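Skullavbridge Neighbors Board > Home and Garden > Storage bed or plain bed with bins?

Started by pinwheel_dad

We're moving our daughter out of the toddler bed in April and her room is small, nine by ten with a closet that barely holds coats. My wife wants one of those beds with drawers built in underneath. I think a plain bed with bins under it does the same job for a lot less. The drawer model we looked at in Cirnetgate is 800 before delivery. The plain one from the same store is 242. Has anyone lived with both?

Reply from marlow_st

Had the drawers for five years. They work if you have room to pull them all the way out. We didn't. One side was against the wall and the other side opened into the dresser, so half the storage never got used. Measure the floor with the drawer open before you buy anything.

Reply from Lamai Panyasiri

I'll disagree with marlow_st a little. Ours has drawers on one side only and it has been the best thing in the room. All the winter bedding goes in there plus outgrown clothes waiting for the next kid. Bins collect dust on the lids and kids drag them out and leave them in the middle of the floor. Drawers get pushed back in, most of the time anyway.

What I would check is the runners. The cheap ones are plastic wheels that roll right on the floor, and they don't like carpet.

Reply from pinwheel_dad

It's carpet in there. Medium pile. The store said the wheels were fine on carpet but the floor model was sitting on tile.

Reply from tomcat_ridge

They are not fine on carpet. My sister has that type and lifts the front of the drawer every time to get it moving.

Buy the plain bed, spend the difference on a better mattress. That is the part she sleeps on.

Reply from Tài Châu

I went with plain and bins two years ago. Total for six lidded bins was 141 and I've moved them to two different apartments since. You can't do that with a drawer bed without taking the whole thing apart, and some of them don't go back together well after the second time. The screws chew out the particleboard.

Two things I'd do again: get bins a couple of inches lower than the bed clearance, and put the label on the short end so you can read it without pulling the bin out.

Reply from Lamai Panyasiri

Moving is a fair point. We own and we aren't going anywhere, so it never came up. If you rent I'd lean toward plain.

Particleboard depends on the maker though. Ours is solid pine and it was bought used from a family in Skutthorpe for less than the new plain ones. Look at the used listings before you pay 800 for anything.

Reply from marlow_st

Agree on used. Not agree on bins collecting dust being a problem. Wipe the lid.

Reply from oatfield

Does anyone have trouble with stuff falling down between the bed and whatever is next to it? That's my main complaint with any bed, drawers or no drawers. I find books and socks down there every time I vacuum. Also flat things. Posters, big craft sheets, poster board. There's no good place for any of it in a kid's room, too wide for the drawers and it curls if you stand it up.

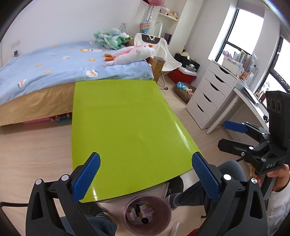
Green sheet up against the side of the bed

Ours is glossy and bends easily, so I'd want to store it flat. Would a low bin take something that size or is it better just slid under by itself?

Reply from Tài Châu

Slide it under by itself, on top of the bins if you have the clearance. Mine go between two pieces of cardboard so the corners don't get bent.

Reply from tomcat_ridge

Behind the dresser. Ten seconds, no bins.

Reply from oatfield

Dresser is built in. I'll try the cardboard.

Reply from pinwheel_dad

Thanks all. We rent, so that settles some of it. Showed my wife the part about the wheels on carpet and she's willing to look at plain ones, but she wants something at least 12 inches off the floor. The 242 one is only nine. Going to check the used listings tonight and I'll measure the clearance on anything we go see.

Reply from Lamai Panyasiri

Bring a bin with you when you go. Tape measures are optimistic about center legs.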